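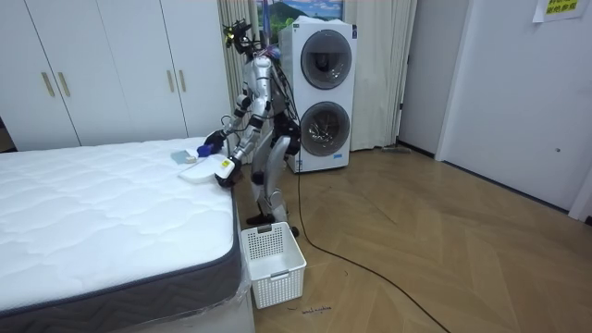
Bedroom, foot end of the bed. Basket on the floor at the corner, plastic wrap still on the bottom of the base.

Search this notebook Go

October 10, 2024
Luangrath flat, bedroom. Notes: E. Khalaf

Mattress top brush-off, small bits only. No vacuum today, Dario has it over at Stedavport till further notice.

Order we settled on: brush and pan on the bed, then the basket, then floor. Floor LAST. In August we did the floor first and then swept everything off the bed onto it, had to do the lot twice. Kamol's note from back then says the same thing in capital letters.

Quilting is the annoying part. Wavy stitch lines, low puffy panels, seams between. Crumbs go down in the seams and sit there. Long strokes just skip over the top. Short strokes along the seam, then flick toward the pan. Bakari says dab with the bristle tips and don't drag, tried both on the left half, dabbing wins for grit, dragging ok for lint.

Pan: keep the lip pushed down into the quilt a little or things roll underneath. Press too hard though and the quilt humps up in front of it and you've built a wall. Light hand. Still haven't got a good way of saying how light.

Timings, top only, my watch:
- first pass 14 min
- second pass (seams) 15 min
Too long. Getting up to change sides eats most of it, want to try doing the whole foot end from one spot.

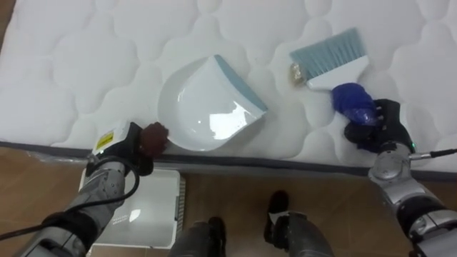 Can you use the same brush for the bed and the floor? Better to keep two, because the floor one carries grit back up into the fabric. If there's only one, do the bed first and wash the bristles before they go near it again.

Wrap on the base: leave it on for now. Boonsong wants it left till the Hindeck people have been to look at the corner. Collects dust along the fold, wipe don't brush, the brush just makes it cling.

Cloths. Lay them flat before folding, smooth from the middle out, then fold on the bed near the edge so you arent leaning over. The thin white ones slide on the quilting if you push, so palm down and hold one side while you do the other. Folded ones go
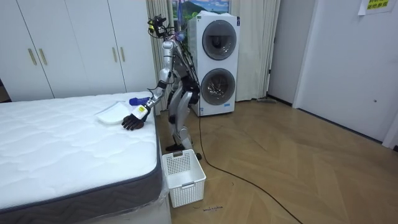
in the basket, flat, biggest at the bottom. Not on the washer. They always end up down the back of the washer.

Basket stays by the corner of the bed where you can drop things in without walking. Turn it so a handle faces out.

Supplies: Cikitside order went in, job no. 769, spare brushes plus a pack of 32 cloths. Check the pack when it comes, last one was short.

Small hard things (caps, fittings etc) — pick up by hand, dont sweep. They roll off the brush and end up under the bed. Put them on the window sill and ask around before binning anything. Bakari threw out a bed bolt cover once and we were more than 14 days getting another.

To do
- grip on the brush handle, rewrap, it bunches up near the head
- ask Dario re vacuum (again)
- try pan on the gray border instead of on the quilting, flatter?
- write up the stroke thing propperly for Kamol
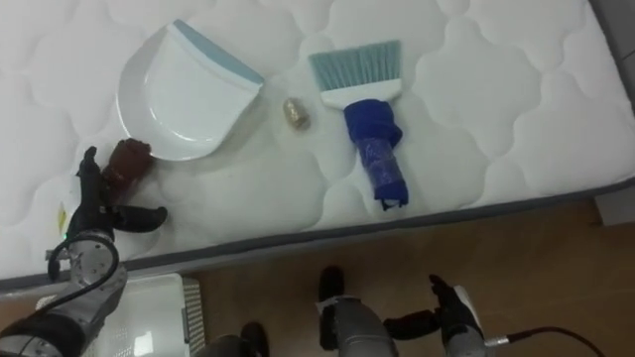
Pan and brush on the quilting, little gold-colored piece between them.

Last updated by Elie Khalaf, minor edits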